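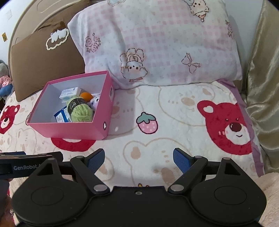 Open pink box on the bed, gingham pillow standing by.

THE ODDS-AND-ENDS BOX: FREQUENTLY ASKED QUESTIONS

Last updated 4 May 2024

What is an odds-and-ends box?
One box per bedroom, into which goes everything that has been living on the bed, under the bed or in the folds of the blanket. You fill it, you sort it, you put it away. The second step is where most of our mail comes from.

Does it have to be a special box?
No. Ours is pink cardboard with a white inside, and a shoebox will do the same job. We'd stay away from anything deep. At Meruscombe we tried a storage trunk for most of March and lost a library book in it.

Why sort on the bed?
It's at a decent height and you'll want it back by night, so the job has a deadline. A fleecy blanket is a mixed blessing. Small things don't roll off, but they do sink in, and yarn ends grab hold of it like burrs.

What usually ends up in there?
Yarn, a small ball, a spotted toy of uncertain species (cow or panda, the household is split), a packet of something. If yours contains only matching items, you have a collection, and we can't help you.

Is it OK to keep medicine in the box?
For the length of the sort, with you sitting next to it. After that it goes wherever your medicine lives, out of reach of kids and pets. Check the date while you have it in your hand. Please don't let it spend the night beside a toy.

Should I take the paper band off new yarn?
Leave it on until you cast on. The band has the details you'll need when you run out three rows from the end, as you will. Once it's off, tuck it into the project bag — a drawer is where bands go to be thrown out.

How long should this take?
We set a timer for 20 minutes. Anything still in the box when it rings gets one more chance next week, and then it has to find a home or leave.

Do you recommend the Skalel dividers?
They're fine in a drawer. In a cardboard box they fall over, and then you own four more loose objects. The Hirico lidded tray is better if you have small stuff like buttons, though the lid sticks.

Where did this method come from?
A Hrnčiar housekeeping pamphlet, bought secondhand, with 702 tips in it. We have used three. One of the others involves starching your curtains — you're welcome to it.

My partner keeps putting things back in the box.
Get a second box. Write their name on it.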